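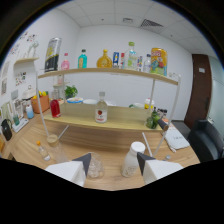
Figure 2. A two-tier shelf on an office desk, with the kitchen counter running along the left side of the room.

4.1 What ends up on a shared shelf

The shelves were the part of the study we enjoyed most! We had expected the office kitchens to tell us how people eat at work, and they did, but the small open shelves that stand on desks told us much more about how people share. In Figure 2 the upper board carries a full row, with bottles, small boxes, a tall black-and-silver canister at the left end and a large yellow can at the right. The lower board has room to spare. We met this pattern again and again at the Virkosus offices (heavy on top, light below), and it was a delight each time to see how differently two teams could arrive at it.

Our reading is that the top board works as a kind of front row. In the interviews, people told us they put things there that anyone may pick up, while the lower board was for whatever they were less sure about. One team in the Porkolham building had even given the two levels names, which we have kept in our coding scheme as "open" and "ask first". The labels fit surprisingly well elsewhere, and Iddrisu Nyarko and Cecilia Lamptey, coding separately, disagreed on only 2 of the 40 shelves.

Color also deserves a word. Pink, turquoise, amber and green sit side by side on the upper board in Figure 2, and the mix seems to help people find things. Staff rarely named a product when they told us where it was. They said "the yellow one" or "next to the little blue box", and their coworkers knew at once what they meant. Of the 3,302 remarks in our notes, those about place and color were by far the liveliest to read.

Finally, the shelf should be seen together with the counter. Fruit, a plate of food and a potted plant are all close by in Figure 2, yet they have stayed off the boards. We return to this border between shelf and counter in Section 4.2, where the 20 follow-up visits made in April are compared with the first round.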